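The price of a small repair

When the zip of my winter coat broke last October, I took it to a tailor in Kemby, two streets from my flat. She looked at it for a long time, moved the slider up and down with her thumb, and told me the repair would cost more than half of what I had paid for the coat. She said it almost with shame. Then she asked me if I still wanted it.

I did want it, but I understood why she asked. Most people say no at this moment. They thank her, go home and order a new coat, and the old one goes into a bag in the cellar, where it waits for a decision. I have two such bags myself.

I have lived in this country for eight years and I still find it strange how we speak of repair here. We speak of it as a virtue, like eating vegetables. There are posters in the library and a week in the school calendar. But the tailor in Kemby does not live from virtue. She pays rent for a room with one window, and every hour she spends on my zip must bring her something. If we think repair is good, we should first ask who is able to do it for a living, and this question I almost never hear.

My neighbour Osaze Shehu repaired radios and later kettles, toasters and lamps in a shop in Curkell. He kept a notebook of all his jobs, and in his last full year there were 762. He showed me the page. Beside 198 of them he had written a small cross, and the cross meant that he had told the customer it was not worth it. In most of these cases he could have repaired the thing. The part existed, or he could have made one. Only the sum was wrong. He closed the shop when the rent went up by 300 a month, and now the room sells covers for telephones.
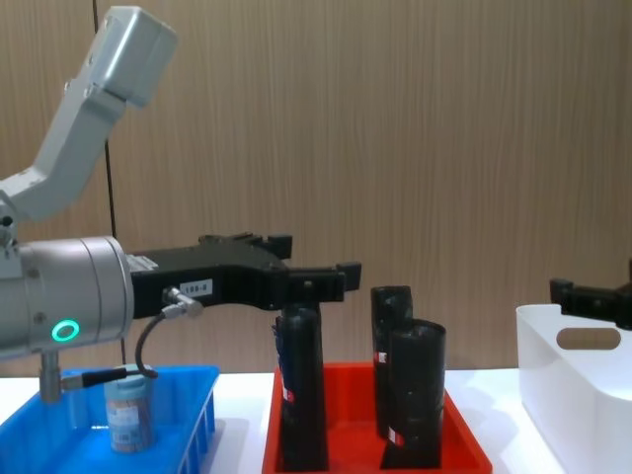
Hanne Ruotsalainen
Columnist and former teacher of languages
27/04/2024

I do not tell this story to make anybody sad about old shops. Osaze himself is not sad, he says his back is much better. I tell it because of the crosses. For each cross a person came with a broken thing in a bag, ready to pay, and went home with the same broken thing. We like to say that people have become lazy and throw everything away. Those people were not lazy. They had carried a toaster on the bus.

The usual answer is that prices must be honest, and that a new kettle should cost what it really costs to the world. Maybe so. I have read this for many years and the kettle has only become cheaper. In the meantime I would prefer something smaller. A town has empty rooms. It could let one of them at a low rent to a person who mends things, as it lets a room to a chess club or a choir. My friend Morenike Okeke, with whom I disagree about most subjects, says this is unfair to other shops, and that a florist would also like a low rent. She is right that the florist would like it. But the florist's customers do not leave her shop with their flowers still dead in a bag, so I think the comparison limps a little, as we say in my language.

There is also a part which belongs to us, the customers. We have forgotten how to judge the price of work. I know what a loaf should cost and I know what a train ticket should cost, but when the tailor named her price I had nothing to compare it with except the coat itself. This is the wrong comparison. I should have compared it with an hour and a half of a skilled person's day, and then it was cheap.

I paid, and I collected the coat a week later. The new zip is a slightly different blue from the old one - I see it each time I close it - and it runs very well.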